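Counting Episodes Is Not the Same as Having Data
Final report, Robot Learning Project Course
Yaneth Inga
Submitted 2025-05-24

1. What I was asked to do

The Briem group wanted a set of examples for one household task: pick litter up off a bedroom floor and put it into a trash bag, using two arms. One arm holds the bag open and the other does the picking. A person drives both arms from a pair of handles, everything is recorded, and a model is later trained to copy the person. My part was the gathering. I did not design the model and I can't take credit or blame for it.

I came in doubtful about the size of the target. The proposal said that enough examples would "cover the variation found in homes." It did not say what variation, or which homes. We had one bedroom at the Nustirville site and one at Garninach, and both were furnished from the same catalog.

2. How an episode was recorded

Each episode starts with the litter on the carpet and the bag lying next to the bed. The operator takes the rim of the bag with the left gripper, pulls it open, and then works through the items with the right. The episode ends when the last item is in, or when the operator gives up and presses the reject pedal.

The written instructions told us to place the items "at random." People are bad at this. When I went through the January recordings I found that most of us put things in the middle of the floor, where both arms reach easily, and kept them well apart. Hardly anything went under the edge of the bed. Real litter goes under the bed. 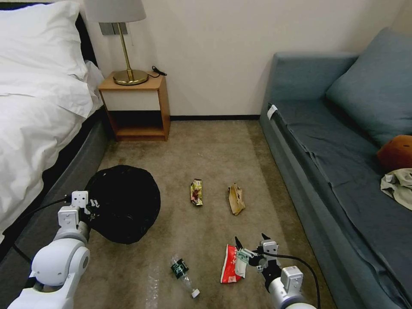

The bag caused more trouble than the litter did. A thin plastic rim slides out of the fingers if the left arm moves at all, so operators learned to freeze that arm and do everything with the other one. It works, but it means the recordings mostly teach the left arm to hold still. I raised this in my midterm notes and was told the model would "figure out coordination" from the data. I don't see how it can figure out something that is hardly in there.

Bottles and snack packets also behave very differently. A bottle rolls when you touch it from the wrong side. A packet lies flat, and the fingers have to scrape along the carpet to get under it. Operators got noticeably smoother at packets over the term, so the early and late recordings show two different techniques under the same label.

3. What we ended up with

We recorded 3692 episodes. Of these, 178 were rejected by the operator at the time. That looks like a very good rate, and it was presented that way at the spring review. I am less impressed. The reject pedal was there for failed episodes, but operators were also judged on how many they finished, so there was every reason to keep a sloppy one.

I rewatched 1899 of the accepted episodes, which is a little over half. Many had problems I would have rejected: an item dropped and picked up again from a new spot, the rim let go and grabbed back, a long pause while the operator thought. Some people in the group argue that recoveries are useful for training. That may be true, but then they should be labeled as recoveries. Ours are mixed in with the clean ones and the only way to find them is to watch.

4. The trial run

The Ultevcombe lab trained a first model on the full set and ran it 10 times in the Nustirville room. I was shown the results as a single success figure with no breakdown by item, so I have left it out. A test in the same room, with the same furniture and the same kinds of litter, says little about homes in general.

5. What I would change

Draw item positions from a printed list, including awkward ones - under the bed, up against the sofa. Label drops and regrasps when they happen. Have someone other than the operator decide what gets rejected. Record fewer episodes in each room and use more rooms, even if moving the arms costs a day each time.

I would also keep the first week of every new operator in a separate folder. Mine is still in the main set, and it is not good.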